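Jaltley Two-Finger Gripper Kit (for home and shared-shop arms)

We use cookies to remember your cart and to find out which page everyone leaves from. Accept / Manage

In stock. Ships flat, in a box that is bigger than it needs to be.

The Jaltley is a parallel gripper for people who already have a small arm and have grown tired of whatever is on the end of it. It comes as a kit. You supply a couple of evenings, a decent hex driver, and a table you don't mind clamping things to. We supply the gripper body, the motor, the finger set, a wrist mount for a small camera, and a printed manual that Ghazala Rajput rewrote from scratch after watching three people in a row put the carriage on backwards.

It was designed in the Turnmont shared shop, on the bench between the drill press and the sink, and it's still assembled and tested there before we take it apart again and put it in bags. Yes, we build every one. Then we unbuild it. It has cut the number of "my rail is sticky" emails to a level Ghazala describes as bearable.

What it's for

Small, light, irregular objects. Pens, plant labels, spools, cable ends, game pieces, craft supplies, the sort of things that collect in a drawer. If you want to pick up a brick, we'd point you to a different product from a different company. If you want to pick up a brick slowly, same answer.

Most of our customers are one person with an arm in the garage or spare room. The rest are shared workshops where the arm belongs to everybody, and the gripper has to survive being used by someone who skipped the manual. We've tried to design for the second group and write for the first.

What's in the box

- Gripper body, machined, with the rail already fitted
- Motor and driver board
- Black rigid fingers with beveled tips, one pair
- Soft finger pads, two pairs (you will lose one pad immediately)
- Wrist camera mount, camera not included
- Cable, 2 meters, with the strain relief already on it
- Screws, plus four spares of the size that rolls under things
- Printed manual

The fingers

There are two of them. We get asked about three-finger versions every month and the answer so far is that Ehsan Shaikh has a prototype on his shelf and it has never once closed in the right order.

The tips are beveled so you can get in beside a thing on a tabletop without shoving it first. On a flat block this hardly matters. On a pencil, a straw or a plant stem it matters a great deal, because a blunt finger tends to nudge a light round object along the table until you are chasing it toward the edge at half speed. The bevel also keeps more of the work area open to the wrist camera, and you'll be glad of that when you're trying to see what you're about to grab.

The soft pads stick on with the supplied tape. Clean the fingers with alcohol first. Leave them overnight. If you don't leave them overnight they'll come off on the third pick and you will write to us, and we will ask whether you left them overnight.

The pads add grip but they also add width, so redo your open and closed limits after fitting them. The setup script does this if you run it. It's called setup. It's in the folder called setup.

Picking up awkward things

Our standard test object for years was a foam cube, and every gripper in the world can pick up a foam cube. Ghazala got bored and went through the decoration box in the shop's front room. She came back with artificial flowers, and they've been part of our bench routine ever since.

A fake hydrangea is a nasty little problem. Nearly all the bulk is at one end. The florets hang off thin, wiry stems that loop in every direction, the leaves poke out sideways, and the only sensible place to grab is a narrow length of main stem. If you close on the flower head you get a fistful of petals. If you close too near the leaves, a leaf stalk ends up between the fingers and the whole thing twists as it lifts. Down on the taped part of the stem, with the fingers wide open on either side before you commit, you've got a fair chance.
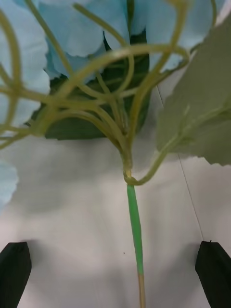
How to set up a stem pick

1. Start with the fingers fully open. Wider than you think. It costs you a fraction of a second and saves you a collision with a leaf.

2. Center on the stem and ignore the flower. Any simple "find the middle of the colored blob" routine will aim for the petals, since they're the biggest thing in view. Crop the image, or pick the point by hand until you have something smarter.

3. Line up the wrist so the stem runs straight between the fingers. A stem lying at an angle will get pinched at one edge of the pad and roll.

4. Close slowly until the current rises, then stop. The default limit is deliberately timid. Raise it in small steps. Artificial stems often have a stiff core and will take more than you'd expect, but the tape around them can get scuffed.

5. Lift a little, pause, look. A top-heavy object will swing. Let it finish swinging before you go anywhere.

6. Don't trust the first success. Do it ten times. We've all sent the video after the first one and regretted it.

Lighting and the table

Use a plain matte table if you can. We like white because the objects stand out, with the drawback that large floppy things throw large soft shadows, and a basic threshold will decide that the shadow is also a flower. Put a second lamp on the other side, or teach your code about shadows, or put up with it. Seams between table panels are another favorite. To an edge detector, a seam is the most interesting object in the shop. Mask it out or move the work over.

Wipe the table now and then. Specks get detected too.

Fitting it to your arm

The mounting plate has the common small-arm bolt circle and a blank area you can drill yourself. If you have a Sethi arm, the plate goes straight on with the screws in the bag. If you have a Druririne, you'll need the adapter ring, sold separately at a price we admit is annoying. There's a drawing in the back of the manual if you'd like to print your own ring and feel good about it.

For anything else, send us a photo of your wrist flange with a ruler next to it. Please include the ruler. We once spent a week helping a customer with what proved to be a different arm altogether, photographed from very close up.

Numbers, for those who scrolled straight here

Maximum opening: 103 mm without pads
Fingers: 2
Mounting screws: 4
Cable length: 2 m
Rail life before it wants fresh grease: some 2000 cycles, less in a woodshop
Camera mount: fits most small board cameras, tilts, locks with a thumbscrew
Software: plain Python, few dependencies, comments by Ehsan (sorry)

Please don't

Don't put your own finger in to check the force limit. Don't run it off the arm's spare power pin because it "seemed fine." Don't oil the rail with cooking oil. That last one is in the manual in bold and there is a story, and the person concerned still has a key to the shop, so we'll leave it there.

Shared shop notes

If the gripper is going to live on a communal arm, tape the force limit to the base where people can read it. Keep the spare pads in a labeled tin. Write down who changed the zero position and when. Turnmont uses a clipboard on a string. There was an online form for a while, and it had one entry, made by Ehsan, to test the form.

Put the emergency stop where a person standing up can hit it. Ours used to be behind the monitor.

Spares

Fingers, pads, rail, cable, driver board and screws are all sold one at a time. The fingers are the part people break, nearly always by driving them into the table during the first hour. Order a second pair with the kit and you'll save on shipping. The printable finger files are free to download if you want a different shape, and several customers have made longer ones. Longer fingers flex more. Set your expectations to match.

Shipping and returns

We pack orders in the evening, after the shop's day users have gone home and we can have the big table back. The September batch will have the new carriage with the arrow on it, showing which way round it goes. Earlier kits can have the arrow added with a marker.

Unused kits can come back for a full refund. Used kits can come back too, if all the screws are in the bag. We do check.

Questions go to Ghazala. Software questions also go to Ghazala, who will forward them to Ehsan and then answer them herself.

Sign up for the Jaltley newsletter. It goes out when we remember. Unsubscribe any time.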